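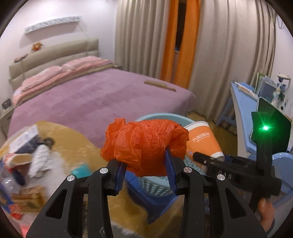 Should shops charge more for carrier bags? I think they should, and by enough that you'd notice it on the receipt.

I say this as a hopeless forgetter of bags. I own plenty. There's a drawer in my kitchen that won't shut because of them, and a hook in the hall with another 4 hanging off it, and still I find myself at the till in Puvel with an armful of leeks and nowhere to put them. "Do you need a bag?" Well, yes, I do, I always do, and because it costs next to nothing I say so without a flicker of shame and take another one home to the drawer.

My sister-in-law's town, Clirnau, has a greengrocer that put its bags up to the price of a decent bread roll last May. People moaned like anything! I moaned too, and I was only visiting. But I went back to the car and fetched the bag I'd left on the seat, and I've done the same every visit, grumbling a bit less each time.

The usual complaint is that it punishes people who haven't much money, and I do take that seriously. A family doing a big shop shouldn't be stung because someone left the house in a hurry. So give them a way round it. Put a box of old bags by the door, help yourself, bring a few back when you can. The Cortés bakery on our corner has had one for years (it's a wine crate, and it's usually overflowing) and it hasn't cost them a penny as far as I can tell. Mine have gone in there by the handful and I've fished a good few out again.

Then there are the thick "bag for life" ones, which I find more annoying than the flimsy sort. I have 3 from the same supermarket. How many lives do they think I've got? If they're sold cheaply by every till they get treated like the thin ones, only there's more plastic in each. Charge properly for those as well, and swap them free when they split.

I wrote a grumpy comment about all this on the Clurby neighbourhood page and it got 661 replies, most of them cross with me, a few of them cross with each other about bin liners. Fair point on the bin liners, by the way. A lot of us do use the thin bags for the kitchen bin, and if they cost more we'd have to buy a roll of something else. I haven't got a clever answer to that. I'd still like my drawer to shut, and I know perfectly well I won't change until it starts costing me real money.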